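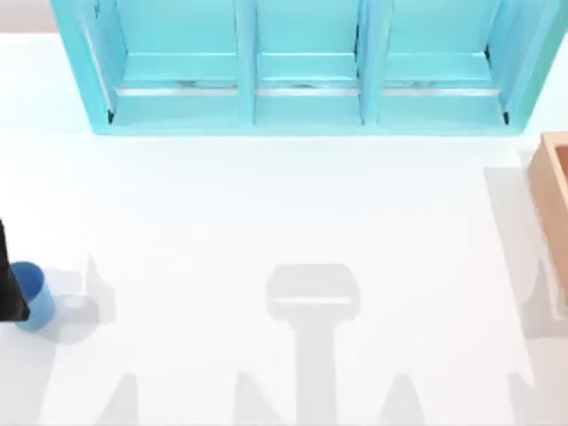 Turquoise shelf unit, three bays, one shelf board per bay

Shelf sag: fixed or adjustable, and does colour matter to the calc (no)

quartey_bench
Posted Saturday, 7:42 pm
Planning an open bookcase for the back room and trying to settle the span before I buy material. Overall inside width is 971 mm. Option A is one clear span. Option B is two vertical dividers, so three bays. Load is mostly hardcovers and binders. I put it through the Hevel sag sheet and option A fails on every board I can afford. Option B passes easily. Is there any reason not to go with B, other than the extra cutting?

Mariama Nyarko
Go with B. Deflection under an even load goes up with the fourth power of the span, so cutting the span to a third changes the result completely. Thickness only helps by the cube. What did you enter for creep? The sheet defaults to none. Books sit there for years and particleboard keeps moving.

quartey_bench
Left it at the default. Doubled the deflection just now and B still passes. A is a hammock.
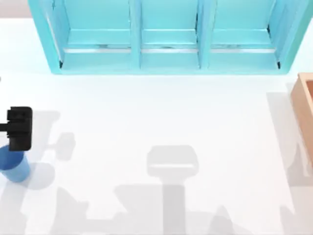
Nii Ofori
Going to disagree on dividers. They fix your bay widths for good, and you lose two board thicknesses out of 971. A solid front lip glued under the edge, 38 mm deep, would stiffen a single span a lot. I have one in my office that has held binders since August with no sag I can measure.

Mariama Nyarko
August isn't a long test. A lip stiffens the front and does very little for the back edge unless that is supported too. Is yours screwed to the back panel?

Nii Ofori
Yes, 6 screws into the back.

Mariama Nyarko
Then the back edge is carried by the panel and you are comparing a different shelf.

Nii Ofori
Fair, but he can screw through the back as well. It's the cheapest fix going.

flundow77
If you do use dividers, check what is under them. The load from the shelf goes down the divider into the bottom panel, and if that isn't packed off the floor in the middle you have moved the sag to the bottom. Mine dropped enough to open the joint at the top.

quartey_bench
Good point, hadn't thought about the bottom. There will be a base rail at the front and I can add a second one at the back, plus blocks under each divider. Fixed shelves or pins?

flundow77
Fixed, in a housing. Pins let the shelf rotate at the ends.

Nii Ofori
Pins are fine at that span. You'll want to move a shelf the first time you buy a tall atlas.

quartey_bench
Going with dividers, pins, and screws through the back. Fevau has 18 mm ply in next week so I'll price both thicknesses then.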